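Visit Report: Trisard Handling Laboratory, Runutwood
Filed 03/03/2024

The visiting party was received at the Runutwood site of Trisard for a review of bottle handling work. The visit was arranged following the July incident, in which a fixed arm in the adjoining bay closed on a full bottle above its force limit, split it, and continued its cycle with liquid on the work surface. Sisodia, which supplies the arm's control software, had submitted its account in writing. The host laboratory asked that the visit cover the bench work as well as the arm itself.

Safety glasses were issued at the door. The arm was locked out during the whole of the visit, and the party was shown the tag and the key box before entering the bay.

The first part of the program took place at the hand-held station. An operator guides a two-finger gripper to the object by hand, and the recorded approaches are used to train the arm. The session observed was concerned with upright plastic bottles, the class of object involved in the incident. 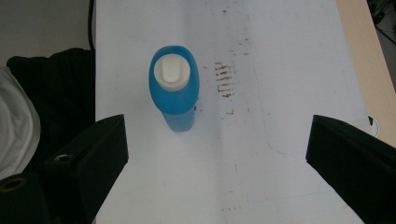 Hand-held station: the gripper approaching a blue bottle with a white cap.

Staff explained that the July fault was traced to two causes. The first was a force sensor that had drifted after a finger change and had not been set to zero again. The second was a gap in the training set. Of the 2000 recorded approaches supplied to Sisodia, only 16 involved a bottle with a wide shoulder and a narrow lower body. On such a bottle the arm tended to close too high, lose its hold, and respond by closing harder. With the sensor reading low, the limit that should have stopped the motion was never reached.

The party asked why the spill had not halted the cycle. The laboratory confirmed that no liquid detection was fitted at the time. The arm was stopped by an operator using the emergency button, and no injury was reported. It was noted that the button was then mounted behind the operator's usual position. It has since been moved to the front of the bay.

A further 800 approaches are being recorded under the revised procedure. The fingers are to be brought level with the lower body of the bottle and held clear on both sides before closing. Any approach in which one finger makes contact early is discarded. 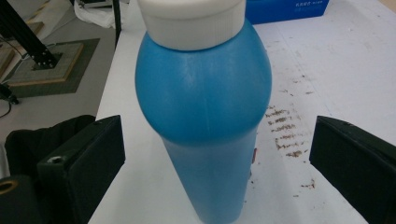
Fingers on either side of the lower body, before contact.

The party raised one matter concerning the station. Marks on the white work surface may affect recordings made from the gripper's own viewpoint, and the laboratory has no written cleaning schedule. Staff agreed to prepare one.

The second part of the program was a review of records held by Jandier, the maintenance contractor. The log for the finger change was complete except for the line on sensor zeroing, which had been left blank. The form has been altered so that it cannot be closed without that entry. The party examined 10 later forms and found the entry present in each.

Recommendations left with the host:

Liquid detection to be fitted before the arm returns to work with full bottles.
The force limit to be tested against a separate gauge after every finger change.
Sisodia to state in writing how many approaches of each bottle shape are needed before release.

The laboratory accepted the first two. The third was referred to Sisodia, and a reply had not been received when this report was filed. The arm remains locked out.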